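Meinung: Warum wir beim Greifertest zu viel über Kraft reden

Von Wubit Zeleke

Wer Greifer vergleicht, bekommt zuerst Datenblätter. Darin stehen Schließkraft, Hub, Eigengewicht, Wiederholgenauigkeit. Wir haben im Oktober angefangen, zwei Parallelgreifer gegeneinander zu testen, den Kamach und den Mersha, und ich habe am Anfang genau diese Werte in eine Tabelle geschrieben. Die Tabelle gibt es noch. Für die Entscheidung hat sie kaum eine Rolle gespielt.

Unsere Aufgaben sind einfach gehalten: Teller, Schwamm, kleine Klötze, alles auf einem Tisch mit blauen Rasterlinien.

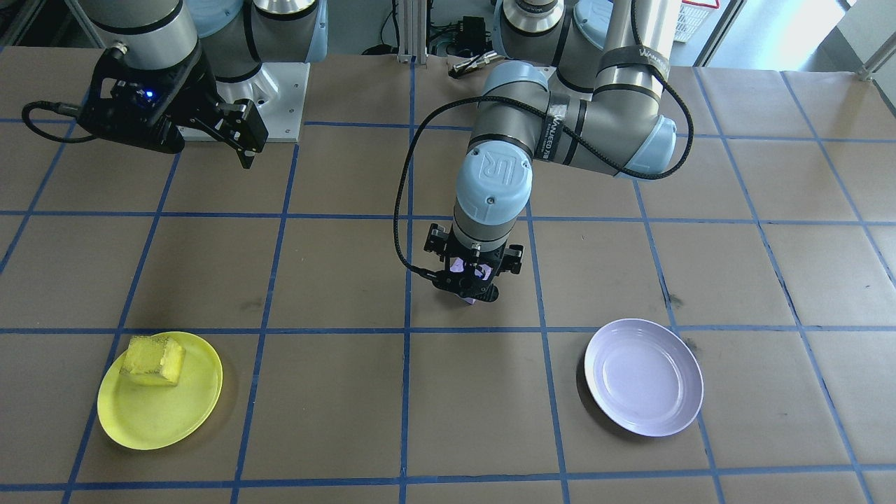
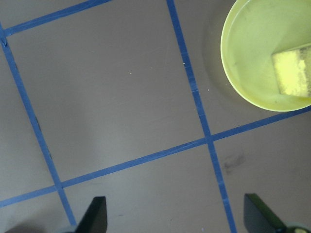 Meine These lautet: Bei Haushaltsgegenständen sollte man einen Greifer zuerst danach beurteilen, wie viel er der Kamera verdeckt und wie sich sein Kabel verhält. Die Kraft kommt danach. Das klingt für manche Kollegen nach einer Nebensache. Suleiman Nwosu, mit dem ich den Vergleich gemacht habe, war bis zum Schluss anderer Meinung, und seine Gründe sind nicht schlecht. Dazu unten mehr.

Zunächst zur Sicht. Eine Kamera am Handgelenk ist nur so gut wie der freie Raum zwischen den Fingern. Beim Anfahren eines Schwamms braucht die Steuerung die letzten Zentimeter am dringendsten, und genau dort schieben sich bei vielen Modellen die Fingerbacken vor das Objekt. Beim Kamach bleibt der Bereich zwischen den offenen Fingern weitgehend frei. Beim Mersha ist das Gehäuse breiter gebaut, und sobald die Backen sich schließen, sieht man vom Objekt fast nichts mehr. Das lässt sich mit einer festen Kamera neben dem Tisch ausgleichen, aber auch die hat einen Arm im Weg, sobald er über dem Objekt steht. Man kann eine dritte Kamera anbringen. Dann kalibriert man drei Kameras.

Wir haben insgesamt 611 Greifversuche ausgewertet. Einige 300 davon entfielen auf den Schwamm, der Rest auf Klötze und auf das Umsetzen der Teller. Nach meiner Auszählung ging der größte Teil der Fehlversuche auf eine falsche Annäherung zurück. Zu schwach zugegriffen wurde selten. Ein Schwamm wiegt ja fast nichts, und ein kleiner Klotz auch nicht. Wenn der Finger auf dem Tellerrand aufsetzt, hilft keine höhere Schließkraft, im Gegenteil, dann ist der Schaden größer.

Dann das Kabel. In den Datenblättern steht die Steckerbelegung, sonst nichts. Im Betrieb hängt vom Arm eine Leitung zum Greifer, und sie muss lang genug sein, damit das letzte Gelenk voll drehen kann. Ist sie lang genug, hängt sie in manchen Stellungen weit über den Tisch. Ist sie kürzer, zieht sie am Stecker. Wir haben an zwei Armen verschiedene Längen und Führungen probiert, mit Klettband, mit Klammern, einmal mit einem Stück Spiralschlauch, das nach zwei Tagen wieder herunterkam. Wirklich gut fand ich keine Lösung. Ein Hersteller, der die Leitung durch den Flansch führt, hätte bei mir sofort einen Vorsprung, auch wenn sein Greifer 7 Newton weniger bringt.

Nun zu Suleimans Einwand. Er sagt, wir testen mit leichten Dingen und ziehen daraus Schlüsse für alles. Wer später eine volle Flasche oder einen gusseisernen Topf heben will, kauft dann zweimal. Außerdem seien Kamera und Kabel Fragen der Integration und damit Aufgabe des Labors, während die Kraft eine Eigenschaft des Geräts ist, die man nachträglich nicht ändern kann. Der zweite Punkt ist richtig. Beim ersten sehe ich es anders: Wir kaufen für die Aufgaben, die wir haben. In unserem Projekt Gridimen kommt kein gusseiserner Topf vor, und bis einer vorkommt, ist vermutlich auch die Steuerung eine andere.

Zur Steuerung will ich wenigstens einen Absatz schreiben. Wir haben beide Greifer über denselben Controller von Didley betrieben, damit der Vergleich halbwegs fair bleibt. Halbwegs, denn der Mersha meldet seine Fingerposition langsamer zurück, und unsere Software wartet auf diese Meldung. Ein Teil seines Rückstands gehört also uns. Ich habe das in der Auswertung vermerkt, aber nicht herausgerechnet. Wer unsere Zahlen verwendet, sollte das wissen.

Auch das Raster auf dem Tisch war umstritten. Die Linien helfen beim Zurückstellen der Gegenstände, und man kann Startpositionen in zwei Worten durchgeben. Andererseits nutzt sich Klebeband ab. Wir müssen uns überlegen, ob wir Streifen nach einer festen Zahl von Durchläufen erneuern oder den Zustand einfach mit jeder Versuchsreihe fotografieren. Ich bin für das Fotografieren. Ein frisch beklebter Tisch ist für die Bildverarbeitung ein anderer Tisch.

Für die nächste Runde schlage ich vor, die Tabelle umzustellen. Erste Spalte: freies Sichtfeld bei offenen und bei fast geschlossenen Fingern, gemessen mit der Kamera, die später auch montiert ist. Zweite Spalte: Kabelführung über den gesamten Drehbereich. Die Schließkraft kann in Spalte drei stehen. Suleiman will sie weiterhin in Spalte eins haben und führt vorerst seine eigene Tabelle.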